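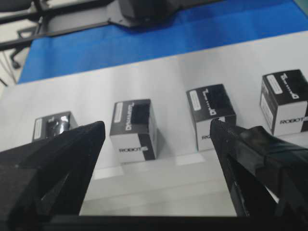 How do jelly sweets get their shape?

Have you ever bitten the head off a jelly bear and wondered how it came to have ears? The answer is powder. Trays and trays of it!

First, the cooking

Jelly sweets start as a hot, runny syrup. Sugar, glucose syrup and water are boiled together in a huge pan, and then in goes gelatine, the stuff that makes jelly wobble. (Some sweets use pectin instead, which comes from fruit.) Flavours and colours are stirred in near the end. Lemon smells the best, if you ask me.

Next, the powder trays

You might expect a metal mould, like the one for a birthday jelly. Lots of sweet makers use cornflour! A shallow tray is filled with it and smoothed flat. Then a board covered in little plaster bears is pressed down and lifted away, leaving rows of bear-shaped holes. At the Laston sweet works in Karnby, one big batch fills 2,000 holes, and every single one gets its own squirt of syrup. 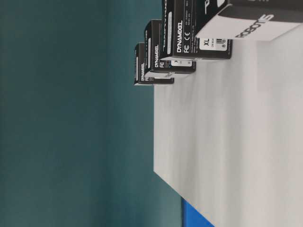
Then, a long wait

The trays go into a warm, dry room. At Laston they stay there for 18 hours while the jelly sets and the cornflour soaks up some of the water. That's how the sweets get so chewy.

Last of all, the shine

Out come the bears, looking very dusty indeed. The cornflour is shaken and brushed off, then dried and sieved so it can be used again. The sweets tumble round in a drum with a tiny drop of oil or wax, so they shine and don't stick together in the bag.

Dinesh Dewan has been making sweets at Laston for 7 years, and his favourite shape is the snail. It has the trickiest shell to press!

Words to know
Gelatine: a setting ingredient made from animals
Pectin: a setting ingredient found in fruit
Sieve: to shake powder through tiny holes to get the lumps out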